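The second gripper finished printing a little after midnight, and Kenza was asleep on the couch by then, so I got to peel it off the bed of the Prusa all by myself and feel like a genius for a whole minute before I noticed I'd forgotten the hole for the hinge screw. Again!

You have to understand how we got here. Karim Alaoui, who runs the tool bench at the Ulmont workshop and who has never once lent me a drill bit without making me sign for it, had bet Kenza El Khatib and me a month of bench fees that we couldn't build anything that would fold cloth. "Fabric is the devil," he said. I said fine, we'd build the devil a pair of hands. Kenza kicked me under the table, because she knew who'd be doing the wiring.

So we had until February, 88 dollars left in the jar, and a motor controller named Fahmy. (I name things. Fahmy was my grandfather's barber and he also worked in short bursts and then needed a rest.)

The plan was to do it by hand first. You squeeze the gripper yourself, over and over, and you find out where it slips before you let any motor near it. The workshop benches were too hard and too flat for that, so we moved the whole business to the bedroom, where things are soft and lumpy like they are in real life.
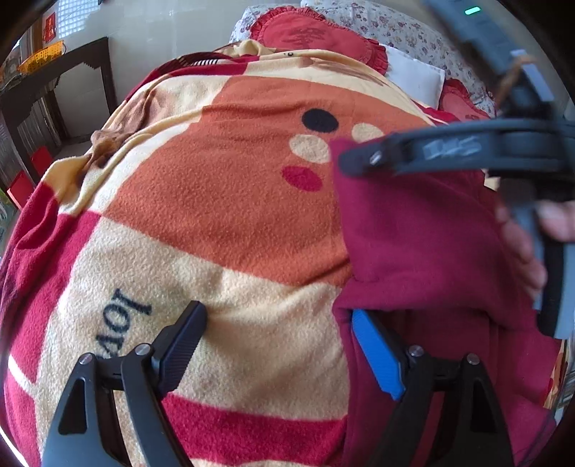
"You're squeezing too early," Kenza said.

"I'm squeezing when I feel it."

"You can't feel it. It's plastic."

She had a point, but I wasn't going to hand it to her. I backed off, opened up, went in lower, and got a pinch of blanket along with the cloth. Then I got only blanket. Then I got my own sleeve, and Kenza laughed so hard she had to sit on the floor.

We kept a tally on the back of a bus schedule from Ustport, 97 tries that first night, with a little star by the good ones. There were 11 stars. I thought that was terrible. Kenza thought it was the best news she'd had all week, and she drew a twelfth star, smaller, for the one where I caught the corner and then sneezed.

"Doesn't count," I said.

"It counts a bit."

Around two my phone buzzed. It was Karim, who apparently doesn't sleep either. How are the hands, he wrote.

I looked at Kenza, who was already going again, tongue between her teeth, coming in slow over the cloth. I typed "great" and put the phone face down and picked up my side.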